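The Wernley shorts night has been on my calendar since November, and I still almost skipped it. I'm so glad I didn't! What follows is a review of the Nakis program, which is the name the organizers give to their touring package of student and first-time films, put together this year by Seraina Sutter. It runs a little under two hours with a short break, and it's the best package of its kind I've sat through in a long while.

A word on how it works, for anyone who hasn't been. You buy one ticket and get the whole bill, 19 films, the longest at twelve minutes and the shortest over before I had my coat off. They play back to back with just a title card between them. The printed notes are a single folded page with a line or two on each film and the filmmaker's hometown, and I would happily have paid extra for something thicker. Running times are missing too, which matters if you're trying to figure out when to duck out for water.

The opener, "Hughes," is a portrait of a street and has no dialogue at all. It's mostly porches and mailboxes, shot early in the morning, with a radio going somewhere inside one of the houses. I know how that sounds, but the editing is so patient and so sure of itself that the room went completely quiet. Then Sutter follows it with a loud, scribbly hand-drawn cartoon about a goose who inherits a bowling alley, and everybody woke up laughing. That kind of sequencing is hard to do! A bad order can sink good films, and I've seen it happen plenty of times.

My favorite of the night was Valentin Rainer's "Atow." It's a phone call between a brother and sister who are trying to agree on what to do with a boat, and Rainer keeps us on the sister's side of the call the whole time. You never hear the brother. You get her pauses, her pacing, the way she starts to wash a cup and forgets about it. Eight minutes, one kitchen, and I could have watched another hour.
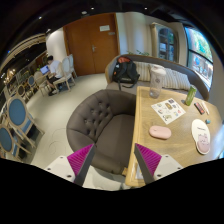
Rainer stuck around for the talk afterward and was great company, relaxed and funny and very open about what he'd do differently (he'd cut the last shot, and I'd fight him on that). He said they rehearsed the call for 3 weeks and filmed it in one evening, with a friend reading the brother's lines from the hallway. Somebody asked if we'd ever get to hear the other half. He said those lines exist on paper and are going to stay there.

The second half is a bit more uneven. There are two dance films in a row, and the second one suffers for it, even though I think it's the better of the two. A documentary about a night-shift bakery has wonderful faces and a score that won't leave them alone. And the one real dud is a science fiction piece that spends most of its time explaining itself in voiceover. Still, even that one has a gorgeous final minute, and I'd like to see whatever its director makes next.

Sound was good from the middle rows and a little boomy at the back, where I moved after the break to stretch my legs. The picture looked terrific all night. Seats are the old folding kind, so bring a sweater to sit on.

Tickets were 30 dollars at the door, or 39 with the talk and a drink included. Get the second one if you can. The talk ran long in the best way, and hearing how these films got made sent me home wanting to dig out my own half-finished scripts.

If the package comes anywhere near you, go, and get there in time for "Hughes." The program notes say a second set is being picked now, and submissions for it are open to anyone who hasn't yet made a feature.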